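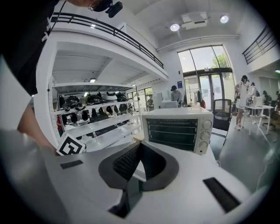
Skenby completes open-plan workspace with mezzanine at Tudgate

Skenby has completed the interior fit-out of a shared workspace on the Tudgate site. The work covers 229 square metres over 2 levels and was carried out for the site's owner, Bhattacharjee. The space opens to tenants in July.

The main room is open to the ceiling along its glazed side, where tall windows and doors supply most of the daylight used during working hours. The mezzanine is guarded by a black metal railing, part of which follows a curve. Walls and ceiling are finished in white. Artificial light comes from round ceiling fittings, with a projector mounted overhead between two of them.

Equipment storage is on open shelving units in white metal. Skenby specified open units after a survey of the tenants' previous premises found that items kept in closed cupboards were often bought twice. Helmets are kept on an upper level and headsets below them, so that the heavier items can be checked from standing height. The units are fixed to the wall or floor according to position. A total of 136 storage positions have been allocated across both levels, each with an entry in the tenants' stock list.

A white countertop next to the shelving serves as a general work surface and also takes a toaster oven. The counter was supplied by Beneletti, which also made the workstation desks. Sockets for heating appliances are on a separate circuit from those serving the workstations.

"The tenants asked for one room in which they could store, prepare and test equipment without carrying it between floors," said Anoma Jayawardena, project lead at Skenby. "The layout was set by the shelving and the counter. The desks were placed afterwards, near the windows."

The fit-out was delivered under Skenby contract reference 3836. Remaining work is limited to door closers and signage on the mezzanine stair.

Floor plans and a schedule of finishes are available on request from the Skenby press office.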